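Je le dis à qui veut l'entendre : tenir un journal créatif, c'est le plus beau loisir du monde, surtout quand on le tient mal ! J'ai rempli 448 pages en 3 ans, et mes préférées sont celles où la colle a débordé et où j'ai écrit de travers parce que le bus freinait.

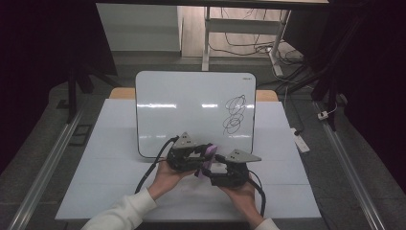

On voit passer tellement de pages parfaites qu'on finit par ranger ses ciseaux. Quel dommage ! Kevin Phelan, avec qui j'échange des chutes de papier depuis le mois de mai, garde tout dans un vieux classeur Mellor - tickets, listes de courses, ratures comprises - et je pourrais le feuilleter pendant des heures.
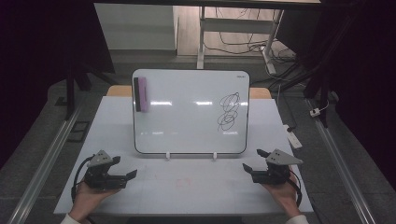
Alors oui, j'adore les beaux tampons (les petits alphabets Gukivel, quelle merveille), mais je défends la page bâclée à onze heures du soir, au stylo bille, avec une photo collée un peu trop haut. Elle sent la vraie journée. Il me reste 50 pochettes à remplir avant l'été et je compte bien en rater la moitié avec bonheur.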